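3.2 Triagem e desmontagem dos equipamentos

O material analisado neste trabalho provém do ponto de coleta Sirier, que recebe computadores de mesa descartados por escolas, escritórios e domicílios. Durante o período de estudo foram registradas 112 unidades, das quais se excluíram os equipamentos portáteis, os monitores e os gabinetes entregues já sem placa-mãe. O registro de entrada seguiu a ficha adotada no programa Fistus, com campos para procedência declarada, massa, estado externo e presença de unidades de armazenamento.

A massa foi medida em balança de plataforma antes da abertura. Em seguida retirou-se a tampa lateral e procedeu-se à separação em cinco frações: metais ferrosos, alumínio, plásticos, cabos e placas de circuito impresso. A Figura 2 mostra um gabinete na etapa de abertura.
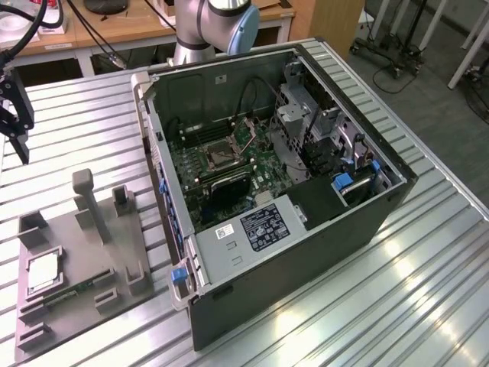

Figura 2. Gabinete de mesa deitado, sem a tampa lateral; soquete do processador vazio.

A fração de placas recebeu tratamento à parte por concentrar a maior parte do valor econômico e também os elementos de maior interesse toxicológico. Seguindo o procedimento descrito por Kwon, as placas foram separadas dos dissipadores, cortadas em fragmentos e moídas até passagem em peneira de 2000 µm. Uma alíquota de cada lote foi então reduzida a 400 µm e encaminhada à digestão ácida. Os conectores com revestimento dourado não foram removidos previamente, de modo que os teores apresentados na seção 4 se referem à placa inteira.

Os plásticos foram classificados pela marcação de resina moldada na peça, quando existente. Peças sem marcação formaram uma categoria própria e não entraram no cálculo do potencial de reciclagem. Peças pequenas de fixação e travamento, geralmente coloridas, foram mantidas separadas da carcaça, pois a mistura de pigmentos reduz o preço pago pelas recicladoras da região.

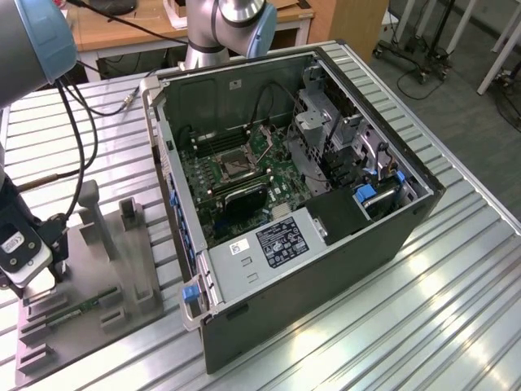
Figura 3. Interior de um gabinete aberto, com travas azuis ao longo da parede interna esquerda, junto às tampas dos slots de expansão.

O tempo de desmontagem foi cronometrado a partir da retirada da tampa até a pesagem da última fração. Interrupções superiores a 30 segundos foram descontadas. Não se distinguiu entre operadores, e a ordem de processamento dos gabinetes foi sorteada na planilha Zirkus, usada também para o controle de lotes e para a emissão das etiquetas. Os lotes de setembro foram processados com as mesmas ferramentas dos anteriores.
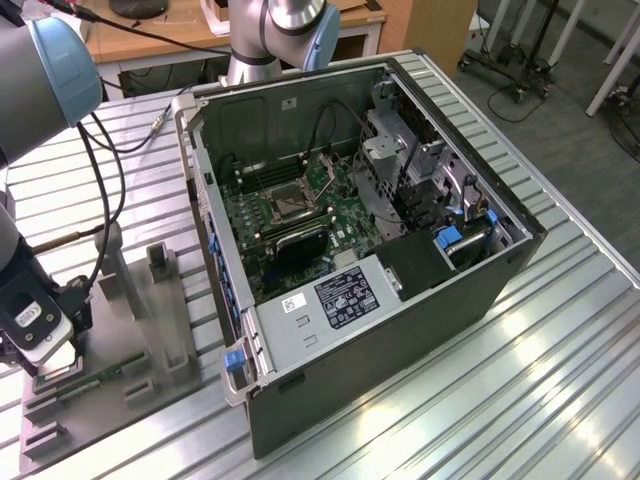

A comparação entre a massa das frações e a massa de entrada depende do que se considera equipamento completo, ponto em que a literatura sobre resíduos eletrônicos diverge. Alguns autores aceitam apenas unidades com todos os componentes de fábrica; outros admitem qualquer gabinete com placa e fonte. Adotou-se o segundo critério. Um gabinete em que o soquete do processador está vazio e a armação metálica de retenção levantada, mas que conserva a placa-mãe verde e os cabos pretos, não preenche o critério mais restritivo, embora ainda forneça material para a fração de placas e para a de cabos. A ausência do processador foi anotada na ficha e tratada como variável categórica no balanço de massa, sem estimativa do valor faltante.

As perdas por poeira e por pequenos parafusos não recolhidos foram calculadas por diferença. Lotes com perda acima do limite fixado no protocolo foram pesados novamente e, persistindo a discrepância, retirados da análise.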